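Workshop notebook - Ullbridge bench, December

Monday, after lunch.

Second go at the dust filter question. The claim, as it reached me from the Lastitthorpe people, is that the Zeleke mesh keeps a desktop machine clean for a full winter and that the stock foam is a waste of money. I don't believe it yet. The Mamov foam has been fine here for years and everyone who hates it seems to have fitted it backward.

What they sent over is one sheet of notes. Machine A with mesh, 913 hours running. Machine B with foam, 741 hours. They weighed what they brushed out and B had more. OK, but B sat on the floor next to the door and A was up on a shelf. They mention this in a footnote, as if it were a detail. I would call it the whole result.

Also no starting weights. You can't say how much dust a filter caught if you never weighed it clean.

My own plan, so I stick to it:
- both machines on the same shelf, same side of the room
- weigh both filters before fitting, write it down HERE and not on tape
- 134 hours each, then swap positions, then the same again
- no sweeping on test days (good luck)
- read temps at the same time of day, with the heating on

Scale drifts by 2 on the last digit if you leave it on. Zero it every time.
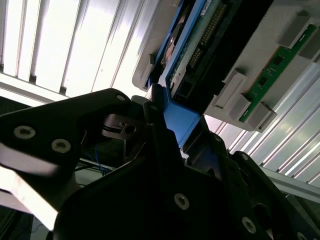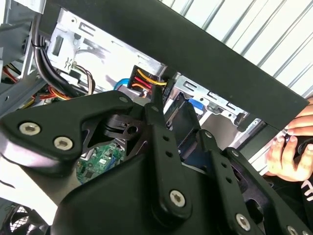
Two close views from the bench. The second has the desktop case open, brackets and cables inside.

Cable mess matters more than people admit, I think. If the air has to squeeze past a bundle, the dust drops there and never gets near the filter, so the filter looks great. Would explain some of the mesh numbers. Want to try one run with everything tied back before I blame or praise either product. Not starting that until the first swap is done or I'll have changed two things at once, same mistake as Lastitthorpe.

4:30 - asked whether the mesh had been washed between their runs. Answer: "probably." Going in the notebook as no.

Fan noise: somebody in Ullbridge swears the mesh is quieter. Could be. Could also be that the fan is turning slower with the lid off, and the lid was off when they listened. Needs a closed case and a meter, or I'm leaving it out.

Still to find: second foam filter, the good brush, and the lid screws from last time. Zeleke spare is in the top drawer, still sealed. Don't open it before it's been weighed in the bag - then weigh the bag alone.

This site uses cookies to remember your settings. Accept | Decline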